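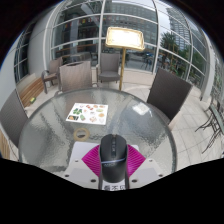 I started making the Fistau table mat because I was tired of wiping rings off my patio table every single morning in August. My first ones were plain felt, and they soaked up iced tea like a sponge (never again!). So I went over to ribbed mats and I've stuck with them. I love a loud color, and a bright magenta pad with fine ridges fanning out looks so cheerful on a rippled glass top, even with a black computer mouse for company instead of a cold drink.

The Fistau comes in 5 colors and each one is $23. You can wash it in the sink with dish soap, then stand it on its edge to dry. Please keep it out of the dishwasher – I tried that with two of mine and they curled up at the corners. It's fine under mugs, plant pots and a salad bowl, but don't put a pan on it straight from the stove.

My friend Tülin Polat has had hers outside for two summers and says the green has faded a little, so if yours lives in full sun I'd go for gray or white.

Item no. 497
Ships in 5 days
Returns: send it back unwashed in the mailer it came in

Want a set in mixed colors? Leave me a note at checkout and I'll pick them out for you, or tell me which ones you want!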